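Paperwork in a small flat: scan it all or keep it?
Home & Household board, page 1 of 1

mossybank
Posted 2018-03-18
Hello all, and sorry in advance for going on a bit. We moved into the flat on Eltora Road last August and I'm still living out of carrier bags where the paperwork is concerned (bank letters, boiler bits, twelve years of payslips, the lot). My other half says scan everything and shred it. I'm fonder of paper than that. What do you all do?

tealeaf25
Scan it! I did ours over one very wet winter, 3,729 pages by the end according to the scanner, and I've never once missed the originals. Do keep the certificates and anything to do with the house, though.

Starwood
I'm going to disagree, kindly I hope. My old laptop gave up and took 3,000 scans with it, and I spent a miserable spring ringing round for copies. These days it's paper in drawers for me, money at the top, house in the middle, and everything else can fight it out at the bottom.
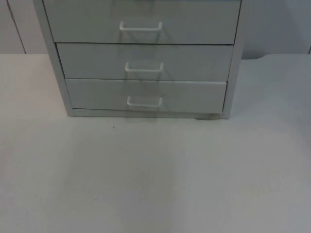 My little grey drawers, with the white handles

I have a clear-out every so often with a pot of tea, and it's quite a nice afternoon really.

tealeaf25
Oh, but that's a backup problem, Starwood, you can't blame the scanning! Mine are on two drives and one of those lives at my sister's.

Paulauskas
Bit of both here. Anything with a signature stays on paper, bills get scanned and go in the recycling. Mossybank, I'd let the older payslips go once you've checked them against your pension.

mossybank
Thank you, you're all lovely. Drawers for the important things then, and he can scan the rest if he's so keen. How deep are yours, Starwood? Would A4 lie flat?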